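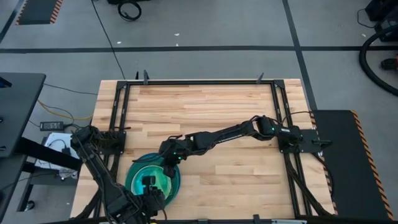 Best order to read Meléndez's poetry collections?

Picked up Hastside at a used book sale in May and read it twice in one weekend. Now I want the rest but theres no obvious place to go next. The library has Nolivside and the big collected (469 pages, kind of scary). Do the books connect? Someone told me the river poems in Hastside start in an earlier book, but didn't say which. Also does the translation matter – mine is the Valter Ramalho one.

posted by pagecorner_jo

marshlight

Nolivside next, no question. It's the earlier book and yes, the river poems start there. Section two, the ones with the brother and the ferry. When you go back to Hastside after that, the last ten pages read very differently. At least they did for me.

On the translation – Ramalho keeps the line breaks and lets the rhyme go. Some people hate that. I think it works for the short poems and gets a bit flat in the long ones, "Salt Inventory" especially. If you read any Spanish at all get a facing page edition and go slow.

Would leave the collected for later. It's arranged by theme, so poems from different books sit side by side and you lose the shape of each one.
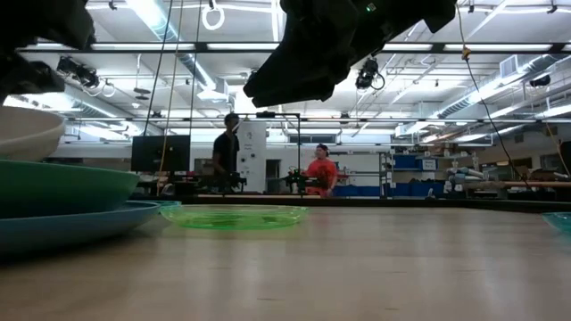
One more thing, the library copy of Nolivside might be the first printing, which drops the final stanza of "Ferry, Evening." Check the end. Should finish on the word "lanterns". If it stops at "rope" you've got the bad one.

Dunmore535

just get the collected, cheaper than buying them all. I paid 400 pesos for mine on a trip, used. skip the intro its long and spoils a lot

tull_reads

Agree with marshlight mostly, but don't sleep on Navix. Thin little book, prose poems, came out between the two. Hard to find. Not everybody's thing and the middle drags, but the one about the mother's handwriting is the best thing Meléndez ever wrote imo. Try interlibrary loan, took mine a while to show up but it was free.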